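Drarnholm Residents' Association
Home - News - Minutes - Contact
February - posted by Azucena Cárdenas
2 min read

Minutes of the monthly meeting, 7 p.m.

Minutes of the January meeting were approved with one correction: the hall rent is paid quarterly.

1. Bus route. The county plans to drop the Vurnwood stop from the evening service. Remigiusz Pawłowska has written to the transit office and got a form letter back. Agreed to send a second letter with the petition, which now has 84 signatures.

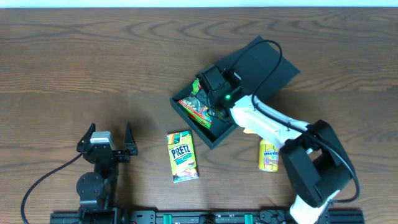 The petition stays open until the end of the month. Paper copies are at the library desk and should go back to Azucena when full.

2. Street trees. The city will plant 12 maples on Roka Street in spring. Two households asked for a smaller species near the power lines - the city forester is willing to look at this if he gets the addresses.

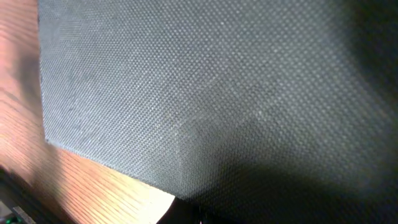
Who waters the new trees in the first summer? The city does it through August, and after that it falls to the household nearest each tree.

3. Hall heating. The boiler was serviced and needs a new valve. Two quotes are in and a third is expected. Decision held over.

4. Summer picnic. Lui Park is booked. Last year drew roughly 40 people, and the same number of chairs will be reserved. Discussion of moving the start to 4 p.m.

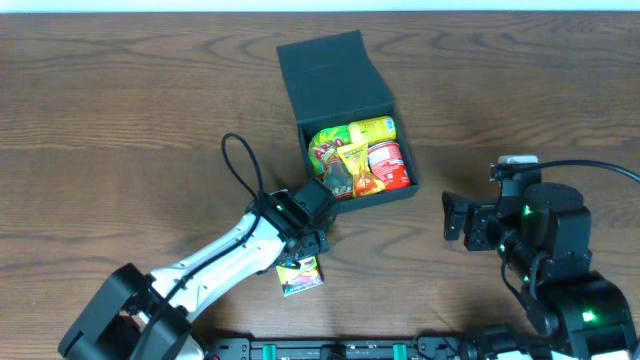
Remigiusz said that four was too late for families with small children and that he would prefer two. Agreed on 3 p.m.

5. Other business. The streetlight by the footbridge is still out. Azucena to report it again.

Meeting closed at 8:25 p.m.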